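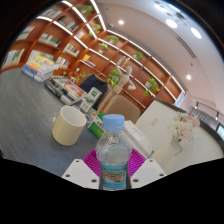 *Clear bottle, light blue cap, turquoise label*

## Brake warning after recall work – Salto owners?

**prukorness_pete** – 2025-12-02

Had the Salto in for the brake booster recall last month. Picked it up, drove 7 miles, and the amber brake light came on with a message saying "reduced assistance, drive with care". The pedal went hard for a second or two and then came back. It has done it twice more, always at low speed and always when backing off the drive.

Dealer says there are no stored faults and the recall is marked complete. Has anyone else had this after the same work?

**teneo_owner**

Same booster unit in the Teneo. Mine was fine after the recall, 1,637 miles so far. Did they bleed the system or only update the software? There are two versions of the job depending on build date. The invoice should say which you had.

**prukorness_pete**

Invoice says "inspect and update". Nothing about bleeding or parts.

**gearstick**

Then they've done the short version. If your car needed the long one they've closed the recall without fixing it. I'd stop driving it.

**halfshaft**

Bit strong. An amber light is amber for a reason. If it was unsafe it would be red and the car would tell you to stop. Could be a weak 12 volt battery, they throw up all sorts when the voltage drops. Backing off the drive first thing is exactly when you'd see that.

**gearstick**

He said the pedal went hard. I don't care what colour the light is. Losing assistance while reversing towards a road is a safety fault, and it's the fault the recall was for.

**halfshaft**

I'm not saying ignore it. I'm saying test the battery before telling someone their car is a death trap. It costs nothing and takes ten minutes.

**Abrehet Gashaw**

I work on these, though not for a main dealer. You're both partly right. A low battery can bring up that message, but it should leave a voltage code behind. No stored faults at all makes me think the codes were cleared when the update went on, or they only looked at one module. Ask for a full printout from every module, not a verbal "nothing there".

Also put it in writing to the dealer that the pedal went hard. The words matter if this ends up as a claim.

**teneo_owner**

Després, the independent near me, charged 200 for a full scan and brake fluid check. Not cheap but you get the paperwork.

**prukorness_pete**

Thanks all. Battery tested fine this morning, so I've emailed the dealer and asked for the printout. They've offered a slot in two weeks and no courtesy car.

**gearstick**

Two weeks is poor for brakes. Ring the manufacturer's customer line and quote the recall number. I had a 794 pound bill refunded that way on my last car, after the dealer told me it was wear and tear.

**halfshaft**

Fair enough on the battery. I'd still want to see the codes before paying anyone for parts.

**prukorness_pete**

Rang them. Case opened and they want it looked at this week. I'm using the other car until then.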